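Honeylyn Cruzado has run the night desk at Clelamport for 14 years and eats lunch at 3 a.m. "Soup," she says. "Dinner is at breakfast. My mother has stopped asking."

She sleeps behind three curtains and a towel. 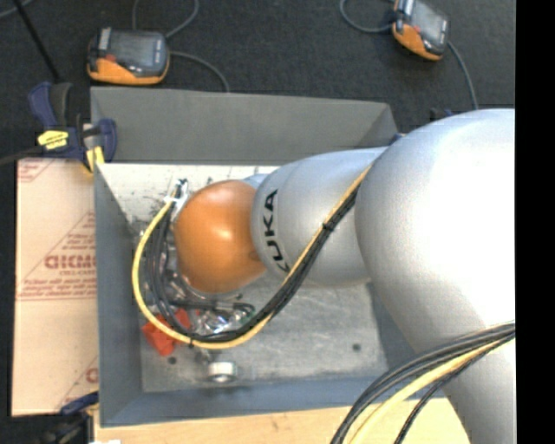

An orange-jointed KUKA arm over a gray bin.

Her neighbor took up the trumpet in December. "He practices at 10 in the morning, my midnight," she says. "I sent a card."

Has he replied? "With scales."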